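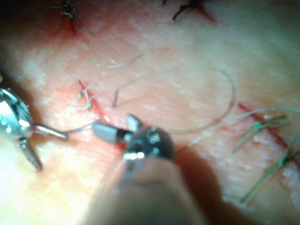 Needle, thread and a needle driver on a pale tissue surface.

Home Reviews Kits Books Archive Contact

Last updated: January

Review: the Valtonen Home Suture Kit, after six months of evenings at the kitchen table

I should start by saying that I'm not a surgeon and never will be. I'm a second-year veterinary technician student who came to school late, at 39, after a long stretch in an insurance office, and my hands had spent all those years doing nothing harder than typing. When our instructor, Maeve Keane, told us we'd want to be practicing at home well before the clinical term, I went straight out and bought the cheapest kit I could find, which was made by Areditz, and I regretted it inside a week. The needle driver wouldn't lock. I'd squeeze it, hear a hopeful little click, and then the needle would swivel around like a weather vane the moment I pushed.

So I saved up for the Valtonen, and I've had it long enough now to have opinions (my husband would say too many, and he's probably right).

The first thing I want to talk about is the case, oddly enough. It's a zippered clamshell that opens flat, with elastic loops that are snug but not so tight you have to wrestle with them. I study in short bursts, often at 9 at night when the dishes are done, and if a kit takes ten minutes to set out I simply won't use it. This one I can have open before the kettle boils! The zipper did start to stick at one corner in the second month, and a rub of candle wax took care of it.

The tools are a big step up from my first set. The driver has a nice firm ratchet with three stops, and I can feel each one through my glove. The forceps are good too, a touch springy for my taste. The scissors are the weak spot. They were fine to begin with, but they've gone dull faster than I'd like, and now they chew the thread if I'm not careful. I've been using an old pair of embroidery scissors instead, and I've grown fond of them.

Then there's the pad. It's a three-layer silicone one, with some give to it, and it holds a stitch well as long as you don't pull as hard as I did at first. Mine has been through simple interrupted, cruciate, and an awful lot of wobbly subcuticular, and it's only now starting to tear between the cuts I've used most. You can buy replacements separately, though they cost nearly half as much as the whole kit, and I do think that's cheeky.

The booklet is short and a bit stiff, and the drawings of the instrument tie go by much too fast. I learned mine from a classmate, Nermin Gündoğdu, who sat with me through two lunch hours and made me say each step out loud. If you're buying this to learn entirely alone, put a little money aside for a proper book as well.

One last grumble: the thread runs out long before the pad does. There are plenty of needles, but I was down to scraps by week 6 and had to order a box from Cloltton, which fit the driver perfectly well.

Would I buy it again? Yes, I would, and I've told most of my class so. If you already own decent scissors you'll be very happy with it. If you only need to get through one weekend workshop, borrow somebody's and keep your money. I'm going to order a second pad this month and have another try at that subcuticular.

Contact | Copyright, all reviews belong to their author | Back to top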